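Monday, late, at the kitchen table

My feet hurt in the old way tonight, which I took as a kind of compliment. I had thought that part of the job was over for me. We were two short on the sorting floor, so I went back down to the benches for the afternoon and stood there from lunch until the horn, and I came home and put both feet in the dishpan and ate my soup that way, like my mother used to do after a shift at the cannery.

I should write down how it stands at work, because I keep telling myself I will remember it and then I don't. Lukumay takes in what people leave behind – hotel rooms, buses, the airport out past Gakville – and sorts it and sends it home again if it can. When I started there were 70 of us on the floor, and you learned the trade from whoever stood to your left. You picked a thing up, you turned it over, you said what it was out loud, and the person with the clipboard wrote it down. Phones, mugs, combs, one shoe. So many single shoes. I could tell you the month by what came down the belt.

Now the first pick is done by the arms, and I sit upstairs with Bernd Lammers and look over what they are going to do before they do it. Everything gets tried out on the computer first. Bulance, the company that put the arms in, sends us a batch of little made-up tables with things on them, and the arm goes through its reaching on the screen, and we say yes, or no, or do it over. Bernd calls this the rehearsal. He was a line mechanic for most of his life and he leans in so close to the monitor that I have to ask for my half of it back. 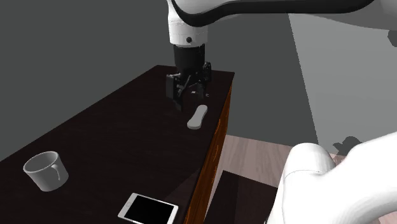
I did 7 batches this morning before they called me down, and my tea went cold beside me through every one of them. It is quiet work. I had not known how much I talked on the floor until I had a job where talking isn't part of it. Some days Bernd and I go an hour with nothing but the mouse clicking, and then one of us says "mug" or "phone" out loud, from pure habit, and we both laugh.

What I notice is that I am asked to be patient with it in a way nobody was ever patient with me! When I was new and dropped a sugar bowl, Mrs. Dell on bench four gave me a look I can still feel on the back of my neck. The arm gets to knock over the same cup all week if it wants to, and we write a note in the box and it tries again. I said so to Bernd and he thought about it for a good while, the way he does, and said maybe we should have been nicer to the new girls. Well, yes. I think we should have.

I don't want to make it prettier than it is. There are fewer of us, and the lunchroom tells you so the minute you walk in, with the long tables pushed up against the wall and the good chairs gone to the office. The ones who were near retiring took the money and went, and I was happy for most of them. The young ones were sent over to the Mendumik building to learn returns, and they say the bus ride is terrible. But my wrists are better. I can open a jar again. I slept through the night twice last week without that buzzing in my fingers, and I'm not going to pretend that doesn't count for something.

And still, going down there today, I was glad all the way through. Rosa had kept my old apron on the hook behind the scale, pocket full of pencil stubs and all. We worked across from each other at the tail end, where they send whatever the arms don't want to decide on, and we logged 133 pieces between us by the horn. There was a music box with a cracked lid that played about half of something. There was a child's raincoat with a name sewn in the collar in red thread, such careful stitches, and we both stopped for that one and Rosa took it over to the desk herself so it would go out first.

I told Bernd about the raincoat when I went up to get my coat, and he wanted to know how we would ever put a note in the box for that. I said I'd think about it. I have been thinking about it all evening and the water has gone cold.

Call Rosa about Thursday. Look for the other thermos, the one with the lid that shuts. Ask upstairs whether I can have one afternoon a week at the benches, even when they aren't short – I'd take the sore feet.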